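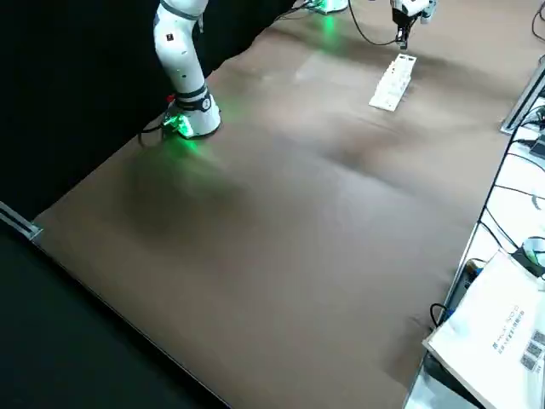

Playtesters wanted for Drostis, remote, paid

Gittins is looking for playtesters for the next closed test of Drostis, our online fighting game for PC and PS5. The test opens in April and runs until the balance patch that follows it is signed off. You play from home, on your own setup, and you are paid for every session you complete.

The last closed test had 1,169 sign-ups on the waiting list and we could only take a small share of them. Please read the whole page before you apply. Most of the applications we turn down leave out something we asked for.

What you would be testing

The main part of this test is Kirka, a new character who has not been shown in public yet. She is a mid-range character with a stance system, and her frame data is still changing from build to build. You will be asked to play as her and against her, in ranked-style sets and in training mode.

We are also testing:

- the new rollback settings, including the option to set input delay by hand
- a rewritten lobby with rooms for up to 9 players
- changes to the wall break on the Harbor stage
- controller remapping, which several players told us was losing their settings after a restart
- the tutorial, which has been cut down and now starts with movement instead of combos

The tutorial needs people who have never played Drostis. If that is you, please do not go and practice first. We will put you in the new player group and you will not be expected to know any of the terms used above.

How the sessions work

Each session lasts two hours. Sessions run in the evening, starting at 7 p.m. in your own time zone, and you choose your slots from a list when a new build goes up. There is no minimum per week, but we ask everyone to complete at least four sessions over the whole test.

In the first part of a session you follow a short task sheet. It might ask you to play ten matches with a certain input delay, or to try to get out of a corner using only defensive options. After that you play freely. At the end you fill in a form, which takes most people fifteen minutes and counts as part of the paid time.

Your matches are saved as replays and we may look at them alongside your form. Voice chat is off by default during the test. You can turn it on, but it is not recorded.
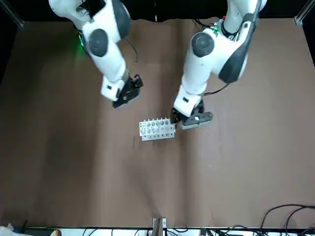

Two white arms over a brown tabletop.

Pay

Testers are paid $45 per completed session. Payment is made at the end of each month by bank transfer or PayPal. If a session is cancelled by us after it has started - a server going down, for instance - you are paid for it in full. If you leave early for your own reasons, you are not paid for that session, but you can book another one.

Everyone who completes four sessions also gets a copy of the Kirka add-on when it is released, on the platform of their choice. Testers can be listed in the game credits under their real name or their player name. Tell us if you would prefer to be left out.

What you need

You must be 18 or over and live in the United States or Canada. You need a wired internet connection. We know a lot of people play on wireless, but for this test we have to be able to compare results.

On PC you need Windows 10 or 11, 16 GB of memory and 40 GB of free space. On PS5 you need 40 GB free and an account registered in the region where you live. Any controller is fine. We are short of people who use leverless controllers, so mention it if you have one.

You should be able to write clearly about what happened in a match. It does not have to be long. "Her low kick beat my jump twice when I was already in the air" is useful to us. "She is too strong" is not.

You do not need to be a highly ranked player. We are filling three groups: new players, players rated under 900, and players rated 900 or above. All three are the same size and paid the same rate.

Confidentiality

You will be asked to sign a short agreement before you are given access. You may not stream, record or post anything from the test, and that includes the names and moves of characters. The agreement ends when Kirka is released. Anyone found sharing test material is removed and will not be invited again.

How to apply

Applications go through Zekau, the company that handles sign-ups and payments for us. Go to the Gittins page on the Zekau site, pick "Drostis closed test" and fill in the form. You will be asked for:

- your player name, if you have one
- your platform and controller
- your state or province
- a speed test result from the connection you plan to use
- a few sentences about a fighting game you have played recently and one thing you would change in it

New players can write about any kind of game in the last part.

Please apply once only. If you make a mistake, you can edit your form until applications close at 9 p.m. Eastern on the last day of March. We reply to everyone by email, including those we can't take this time. If you were on the waiting list for the last test you will need to apply again, as those details have been deleted.

Questions about the form or payments should go to Zekau support. Questions about the game can be posted in the playtest section of the Drostis forum.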